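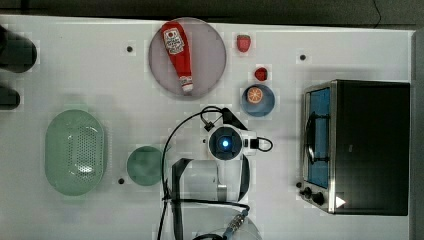 Abb. 1: Rote Ketchupflasche auf einem runden Teller

Hochschule Ustell, Institut für Medien und Dramaturgie
Modul Serielles Erzählen im Fernsehen
Begleitskript zur Sitzung »Die Pilotfolge«
Dozent: Benoît Collet
Stand: 29. Mai 2025

Vorbemerkung

Das vorliegende Skript fasst den Stoff der Sitzung zusammen und ersetzt die Lektüre der Pflichttexte nicht. Als durchgehendes Fallbeispiel dient die Dramaserie »Fusden« (Buch: Brock Leclerc, Produktion: Lemix), deren erste Staffel acht Folgen umfasst. Die Kenntnis der Pilotfolge wird vorausgesetzt. Sie kann in der Mediathek des Instituts eingesehen werden, ebenso die Serienbibel in der Fassung vor Drehbeginn (169 Seiten). Zitate aus der Serienbibel sind in Hausarbeiten mit Seitenzahl nachzuweisen.

1. Aufgaben der Pilotfolge

Die Pilotfolge führt in eine erzählte Welt ein und muss zugleich als abgeschlossene Sendung bestehen. Beide Anforderungen stehen in einem Spannungsverhältnis. Je mehr Figuren, Orte und Vorgeschichten eingeführt werden, desto weniger Zeit bleibt für einen Konflikt, der innerhalb der Folge zu einem vorläufigen Ergebnis gelangt.

In der Praxis haben sich zwei Grundformen herausgebildet. Der Prämissenpilot zeigt das Ereignis, durch das die Serie überhaupt erst möglich wird: eine Ankunft, einen Todesfall, eine Erbschaft. Der prototypische Pilot setzt dagegen in einem bereits bestehenden Alltag ein und führt vor, wie eine gewöhnliche Folge verlaufen wird. Für Krankenhaus- und Polizeiserien ist die zweite Form verbreitet, für das historische Familiendrama die erste.

»Fusden« verbindet beide Formen. Die Rückkehr der ältesten Tochter Agnes in das Dorf ist ein klassisches Prämissenereignis. Der Betrieb der Ziegelei, der den größten Teil der Handlung trägt, wird hingegen als seit Langem eingespielt gezeigt, und das Publikum muss sich die Regeln dieses Betriebs selbst erschließen.

2. Der Ort als Figurenensemble

Der Schauplatz Fusden hat laut Serienbibel 3.335 Einwohner. Im Dialog fällt die Zahl nie. Sie ist dennoch von dramaturgischer Bedeutung, denn sie legt fest, wer wen kennen muss und wer einander fremd sein darf. In einem Weiler wäre die Affäre des Ziegeleibesitzers nicht über mehrere Folgen geheim zu halten, in einer Stadt hätte ihre Aufdeckung geringeres Gewicht.

Leclerc ordnet das Personal nach Häusern, nicht nach Berufen. Jedes Haus erhält in der Pilotfolge eine eigene Tageszeit: Die Familie Ejigu wird ausschließlich am frühen Morgen eingeführt, das Pfarrhaus am Mittag, die Villa des Besitzers nach Einbruch der Dunkelheit. Diese Zuordnung wird erst in der dritten Folge gelockert. Studierende sollten bei der Sichtung darauf achten, in welcher Szene eine Figur zum ersten Mal außerhalb ihrer Tageszeit auftritt.

Begriffe zu diesem Abschnitt:
Ensembleserie: Serie ohne dauerhafte Hierarchie zwischen Haupt- und Nebenfiguren.
Ankerfigur: Figur, deren Wissensstand dem des Publikums weitgehend entspricht.
Schwellenort: Schauplatz, an dem Figuren verschiedener Gruppen aufeinandertreffen können, ohne dass dies begründet werden muss. In »Fusden« ist dies die Haltestelle.

3. Rahmung und Erzählzeit

Historische Serien arbeiten häufig mit einer Rahmenhandlung, in der eine gealterte Figur zurückblickt. Die Rahmung schafft Beglaubigung, nimmt der Binnenhandlung jedoch einen Teil ihrer Offenheit: Wer erzählt, hat überlebt. Leclerc verzichtet auf eine solche Instanz. Die Pilotfolge beginnt im November mit einer Beerdigung, und erst der Schluss der Folge klärt, wessen Tod verhandelt wurde.

Zu unterscheiden sind in der Analyse:
a) die Reihenfolge, in der Ereignisse erzählt werden,
b) die Dauer, die ihnen eingeräumt wird,
c) die Häufigkeit, mit der auf sie zurückgegriffen wird.

Für die Pilotfolge von »Fusden« ist vor allem Punkt c) ergiebig. Der Brand im Trockenschuppen wird im Gespräch mehrfach erwähnt, aber nicht gezeigt. Die Berichte der Figuren weichen voneinander ab. Das Publikum wird damit früh an ein Verfahren gewöhnt, auf dem die gesamte Staffel beruht.
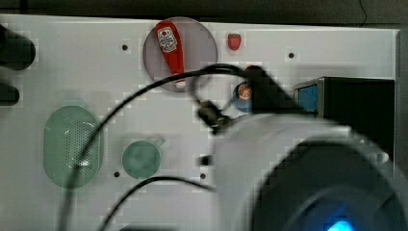

4. Dialog und Exposition

Exposition im Dialog gilt als schwach, sobald Figuren einander mitteilen, was beide bereits wissen. Drei Verfahren zur Vermeidung wurden in der Sitzung besprochen.

Exposition durch Streit. Zwei Figuren sind über einen zurückliegenden Sachverhalt uneins. Der Sachverhalt wird dabei zwangsläufig benannt. Vgl. die Auseinandersetzung um den Pachtvertrag.

Exposition durch Unkenntnis. Eine Ankerfigur fragt nach, weil sie abwesend war. Agnes erfüllt diese Aufgabe, allerdings nur bis zur Mitte der Folge. Danach weiß sie mehr als das Publikum.

Exposition durch Auslassung. Eine naheliegende Auskunft wird verweigert. Die Aufmerksamkeit richtet sich auf die Lücke. In der Serienbibel wird für jedes Haus ein Thema festgelegt, über das in der ersten Folge nicht gesprochen werden darf.

Die Fassung der Serienbibel weicht an dieser Stelle von der gesendeten Folge ab. Für die Villa war ursprünglich eine erklärende Szene zwischen Besitzer und Buchhalter vorgesehen, die im Schnitt entfallen ist. Die betreffenden Seiten liegen dem Reader bei.

5. Folgenschluss

Der Schluss der Pilotfolge muss eine Frage beantworten und eine weitere stellen. Die beantwortete Frage sollte jene sein, mit der die Folge eröffnet wurde. In »Fusden« erfährt das Publikum, wer beerdigt wird. Offen bleibt, weshalb die Familie Ejigu der Beisetzung fernbleibt. Vom Cliffhanger im engeren Sinn unterscheidet sich dieser Schluss dadurch, dass keine laufende Handlung unterbrochen wird.

6. Aufgaben zur Nachbereitung

Erstellen Sie ein Sequenzprotokoll der Pilotfolge. Vermerken Sie zu jeder Sequenz Haus, Tageszeit und anwesende Figuren.

Vergleichen Sie zwei Berichte über den Brand im Trockenschuppen. Welche Angaben stimmen überein, und welche Figur profitiert von der jeweiligen Darstellung?

Entwerfen Sie für eine selbst gewählte Serie einen alternativen Folgenschluss im Umfang von höchstens einer Seite.

Die Ausarbeitungen sind in gedruckter Form im Sekretariat des Instituts abzugeben. Verspätet eingereichte Arbeiten werden nur nach vorheriger Rücksprache mit dem Dozenten angenommen.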